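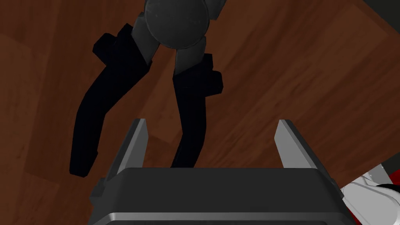 Carmela Lo Presti wrote in to ask whether she could put oil straight over old wax, seeing that her tabletop looked thirsty and she had a full can of the stuff sitting in the garage. She had already tried it on one corner, and the oil was still sitting there the next morning, tacky enough to hold a paper napkin.

Home Kitchen Furniture Garden Ask Us Search

How to Bring Back a Tired Wooden Tabletop with Oil

2020-06-16
By Lino Greco

Carmela, thank you for that letter, and please don't worry about the corner. It will come right, and I'll get to it further down. Your question is one I hear in some form nearly every time the weather gets warm and people start hauling furniture out into the light, so I thought I would write the whole job out from the beginning, the way I do it at my own house.

The table I learned on was my aunt's. It came to us with water rings, a burn the shape of an iron (she ironed on it, bless her, for years) and a gray patch at the end where the dishpan used to sit. A refinishing shop quoted us 2,000 dollars to make it look new. I didn't have that, and my wife didn't want it to look new anyway, so I spent a long weekend in May doing it myself and it's still where we eat.

First, find out what's on it

Please do this before you buy anything. A tabletop can have varnish, lacquer, shellac, wax, oil or nothing at all on it, and half the unhappy letters I get come from skipping this step.

Put a few drops of water on a spot that gets plenty of use and leave them for a few minutes. If the wood underneath goes dark, there isn't much finish left and you can move right along. If the water stays up in beads, something is still protecting the surface, either a film or a good coat of wax.

Next, drag a fingernail across an out-of-the-way place, such as the underside of the edge. Wax will usually leave a little pale curl under your nail. If you get nothing, dab the same place with a cotton swab dipped in denatured alcohol. Shellac goes sticky almost at once. Lacquer thinner on a fresh swab will soften lacquer. If neither one does anything, you most likely have varnish or polyurethane, and for that you will need to sand or strip all the way down to bare wood before oil will do you any good.

One more thing to check. If the table is old enough that it might have lead paint on it or under it, test it before you sand, and if the test comes up positive, call someone who handles lead for a living. And look closely at the edges to see whether it's solid wood or veneer. Veneer can be oiled very nicely, but it is thin, and you must go gently with the paper or you'll be through it before your coffee is cold.

What to gather

I like to have everything set out before I start, mostly from having had to walk through the house in dusty shoes looking for a rag.

- Sandpaper in 120, 150 and 180 grit. I use Sandeo sheets, which don't clog as fast as the ones I used to buy, though any decent paper is fine.
- A cork or rubber sanding block
- Mineral spirits
- A can of wiping oil meant for furniture. Mine is the Skenix, in the clear.
- Plenty of clean cotton rags, old T-shirts for choice
- Nitrile gloves and a dust mask
- A metal can with a tight lid, for the used rags

I buy nearly all of it at Pellegrini, where they will cut you a single sheet of paper if that's all you need and tell you about their tomatoes while they do it. The first time around, with a sander I hardly used, the whole business cost me 200 dollars. Leave the sander out and it's a good deal less.

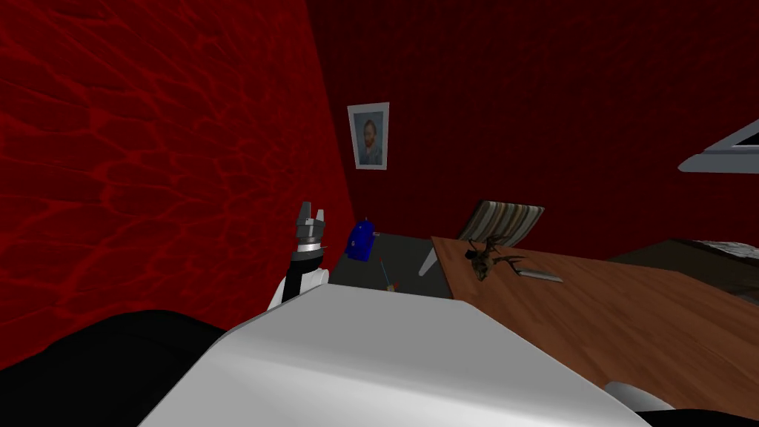

Now for the cleaning, which people like to hurry. Wipe the whole top with a rag dampened in water and a drop of dish soap, then again with plain water, and let it dry all the way. After that, open the windows, put your gloves on and go over it with mineral spirits. You want the rag wet enough to lift the wax but not so wet that you're leaving puddles. Turn the rag often. When it stops coming up brown or yellow, you can stop too. On my aunt's table I went over it so many times that I began to wonder if I was dissolving the table.

Carmela, this is where your corner gets fixed. Oil that goes on over wax can't get into the wood, so it just lies there and turns to gum. Rub it with mineral spirits on a rag, with a bit of fine synthetic pad if it's stubborn, until the stickiness is gone. Then do the rest of the top the same way, so that you're starting even.

Sanding, slowly

Wait until the spirits have dried off completely and you can't smell them anymore. Wrap your 120 paper around the block and sand with the grain, in long strokes, overlapping each one a little. Keep the block flat. It's very tempting to tip it up on one edge and bear down on a stain, and what you get for it is a dip that shows every evening when the lamp is on.

When the surface looks even and dull all over, brush and vacuum off the dust and go to 150, then 180. I stop there. You can go finer if you enjoy it, but wood that's polished too smooth doesn't take oil as well, and on a table where people do homework and shell peas I don't see the point.

Water rings that are white are usually in the old finish and will leave with it. Black ones are down in the wood, where water and iron have gotten together, and sanding alone may not shift them. Oxalic acid, sold as wood bleach, will often take them out. Follow the label to the letter, wear eye protection and gloves, rinse well, and give the wood a couple of days to dry. Don't sand it until you've rinsed away every bit of the residue — that dust is nasty to breathe. Or leave the ring alone! I left one of mine, under where the fruit bowl goes, and I'm rather fond of it.

Before the oil, wipe the bare wood with a barely damp cloth and let it dry. That raises the little fibers. Knock them back with a light pass of used 180 and it will feel like a different table.
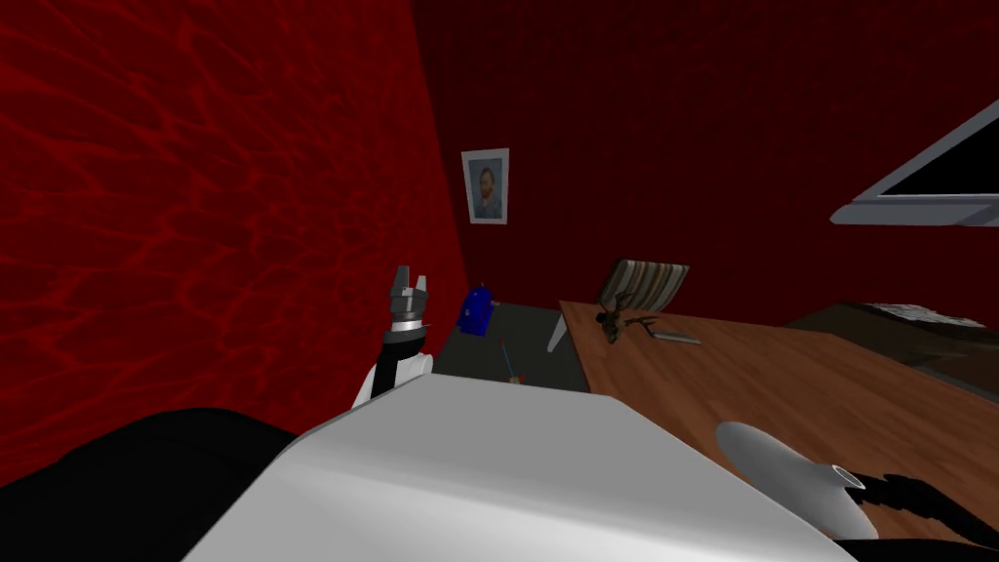 Putting on the oil

Pick a day that isn't muggy. Stir the can, don't shake it, and pour a small puddle onto the middle of the wood. Spread it with a folded rag, with the grain, out to the edges, and don't forget the edges themselves and the end grain, which will drink more than you expect. Keep it wet for as long as the can tells you, adding a little wherever a dry patch shows up.

Then wipe it off. I mean all of it. Take a clean rag, and then another clean rag, and rub until the surface feels nearly dry under your palm. Any oil left standing on top will go tacky, and you'll be writing to me with a napkin stuck to your table. Check it again after an hour, too, in case some has crept back up out of the pores, which oak in particular likes to do.

Let that coat dry overnight, or longer if the room is cool. Rub it very lightly with a fine pad, wipe off the dust and put on the second coat. It will need far less oil than the first. A third coat is worth doing on a table that works for its living. If you can, do a thin coat on the underside as well, so both faces take up and let go of moisture at more or less the same pace.

About those rags

Please read this part even if you skim the others. Rags wet with drying oil can heat up all by themselves and catch fire, particularly when they're wadded in a pile or stuffed in a trash bag. Lay each one out flat outdoors on concrete, away from the house, until it's dry and stiff, or put it under water in your metal can and close the lid until you can take it to your town's hazardous waste drop-off. I do it before I wash my hands, every single time, even when supper is on.

Waiting, and afterward

You can set a lamp or a book on it the day after the last coat. For meals, I give it seven days with no wet glasses, no hot dishes and no tablecloth. Full curing takes longer than that, so check your can, and be a bit kind to it for the first few weeks.

From then on, wipe up spills when you see them and clean with a damp cloth and nothing fancier. Spray polishes with silicone in them will make the next coat of oil misbehave, so I keep them out of the house. When the spot in front of the busiest chair begins to look dry, wash it, let it dry, rub in a little oil and wipe it off. It takes me less time than the dishes, and the new patch blends in with the old by itself, something you can't say for varnish.

Scratches get the same treatment, with a touch of 180 first if they're deep. My aunt's iron mark is still there, by the way. It faded a good bit under the sandpaper, and then the oil went on and brought it right back, point and all. We put the bread board over it when there's company, and on ordinary nights we leave it be.

More from Mimemar

Tightening a Wobbly Chair Without Taking It Apart
When to Use Wax and When to Leave It on the Shelf
Drawers That Stick in Summer
Seven Ways to Store Half a Can of Anything
Ask Us: Can I Oil a Cutting Board with Salad Oil?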